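# The Long Way Round to Plavura

Konard have been a band for twelve years and have made five albums, which is a slow rate by the standards of the people they came up with. The new one, Plavura, runs to six pieces. The shortest lasts under four minutes and the longest takes up the whole of the second side. There are no guest singers on it, and the only drum machine is switched off before the end of the opening track.

The duo are Silvana Fontes, who plays synthesiser and a good deal of processed zither, and Wagner Barros, who handles the sampling and most of the mixing. They met while working in the same record shop and began recording at night in Barros's flat. The first album, Karkia, came out of those sessions. It was released on cassette in a very small run and is still the one that gets asked for at concerts.

"People want the loud bit from Karkia," Fontes says. "We can't play it. The keyboard that made that sound died and neither of us wrote down the settings."

Plavura was written in a rented house over one wet April. They had planned to finish an earlier set of songs, most of them with words, and took along a folder of lyrics. By the end of the first week they had stopped opening the folder. Barros had been recording the gutters and the boiler, and Fontes had started tuning the zither to the boiler's hum, a little flat of G.

The tuning stayed for the whole record. It gives the album a slightly sour cast that takes some getting used to, particularly on headphones. On the second track, "Bezerra", a plain three-note figure goes round for several minutes while everything beneath it shifts by very small steps, so that the same three notes sound settled at one point and badly out at another.

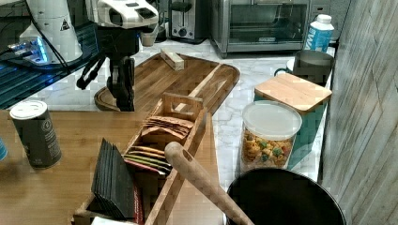

Barros was against keeping it at first. He thought listeners would take it for a mistake, and he made a version of the album with every part pulled up to concert pitch. They lived with both for a month. The corrected one was, in his words, "like a nice hotel", and it was dropped.

Gervásio Cavalcanti, who mastered the record, remembers getting the files and writing back to ask whether something had gone wrong in the transfer. He had worked on the previous two Konard albums and knew their habits, but this was new. He ended up doing less to it than to anything else he handled that year. There is very little compression, and the quiet parts are properly quiet. Anyone playing it in a car will lose a good third of "Low Field" to the road.

The long piece on the second side is called "Ferry, Returning". It began as two separate sketches, both in the same key and both abandoned. Fontes laid one over the other while looking for something else and found that the gaps in the first were filled almost exactly by the second. The join was worked on for weeks afterwards. There is a passage near the middle where the bass drops away and a recording of rain on a skylight is left by itself, cut into short pieces and played back in a different order each time it comes round.

"That's the only bit I'd defend to anyone," Barros says. "The rest you can like or leave."

It is also the part that has changed most on stage. Konard played the album through at a small hall in the autumn, to a seated audience, with Ravinder Penner on bass clarinet. Penner doesn't appear on the record. He was given the skylight passage to fill however he wished, and on the first night he played a single held tone and stopped when he ran out of breath. On the second night he played nothing at all and came in late on the section after it. Both versions were recorded, and there is talk of putting them out together on a twelve-inch.

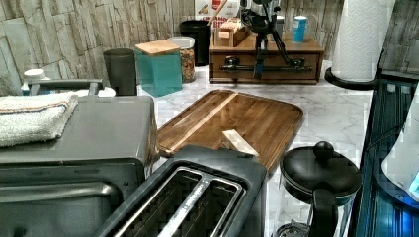 *Reading time: 6 minutes*

The label behind Plavura is run by Marlene Pimentel from the back of a printing business, and the sleeve was done on the same machines as the wedding invitations and parish newsletters. It is heavy grey card with the title pressed into it without ink. Copies from the first batch have a crease along the spine where the card was folded against the grain. Pimentel offered to replace them and only a few people took her up on it.

She has released three of the five Konard albums and says she has never tried to steer them. She did ask for a single this time. They sent her the first four minutes of "Ferry, Returning", which contain one chord, and she put it out.

Sales have been steady and small. The vinyl was pressed in one go and there is no plan for a second pressing, partly for reasons of cost and partly on account of the queues at the plants, which have been long all year. The download includes a seventh piece, "Folder", made from Fontes reading the unused lyrics in a flat voice over a tape of the boiler. It's short and rather funny, and it sits oddly after everything else. Barros wanted it first in the running order. Fontes wanted it left off altogether.

They have begun work on the next one. Fontes has bought a second zither and has tuned it to the fridge in her kitchen, which is sharp. Barros has asked for drums.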